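Call for Participants: Gistmont Night Walks

Do you like being out after dark? Do you know the smell of your own street at 10 at night, or would you like to? We are putting together a year of slow evening walks through Gistmont and we are looking for people to walk with us!

The project is called Restine. Once a month, a small group meets at the Shojaei Street footbridge and follows a route through one part of town, listening, talking a little, and writing down what we hear. Owls, freight trains, somebody practicing the trombone with the window open (yes, this happened, and it was lovely). The notes go into a shared sound diary that anyone in town can read at the library desk. Our pilot walks last year filled almost 400 pages, and we want a lot more.

You don't need any experience. You don't need to be fast either, as most routes take two hours with plenty of stops, and three of them are fully step-free. Bring shoes you trust and a pencil. We supply notebooks, reflective vests and hot tea.

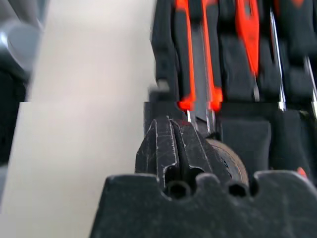
We would especially love to hear from people who work late shifts, people who have just moved here, and anyone who has lived in the Mill End blocks for a long time and remembers what the nights used to sound like. Teenagers are welcome from age 14 with an adult. Dogs, sadly, have to stay home, because the owls mind them.

Taking part means coming to at least five walks before the end of September and handing in your notes after each one. Messy handwriting is fine. Drawings are fine too! We pay bus fare both ways, and everyone gets a printed copy of the diary when it's done.

To sign up, send us a few lines about yourself and a sound you would miss if it stopped. Write to Restine, c/o Visurura, Box 511, Gistmont, or drop a note in the green box by the library door. Please tell us if you need a step-free route or an interpreter.

Sign-up opens Wednesday, January 1, 2020, and stays open until the groups are full.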